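Halima Obura has spent most of the year on a narrow question: how many two-handed demonstrations a grasping policy needs before it copes with household objects it has not met. Her group's set, Mosari, holds 858 recordings made with hand-held grippers.

"We started with single-hand work and it flattened our results," she says. "One gripper can pick up a small case. Holding it steady while the other brings something to it is a different problem." 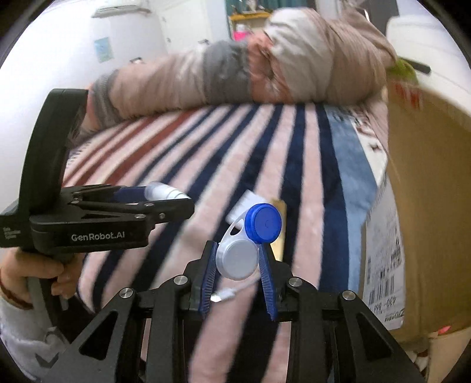 The policy was trained twice, first on 325 recordings and then on the full set. Kha Doãn, who wrote the training code, says the gain was uneven. "Grasping barely moved. Timing between the hands improved a good deal."

Obura is cautious about soft surfaces, where contact is harder to estimate. "Blankets give. Our error there is still too high." The next release, due in September, should reach 1000 recordings.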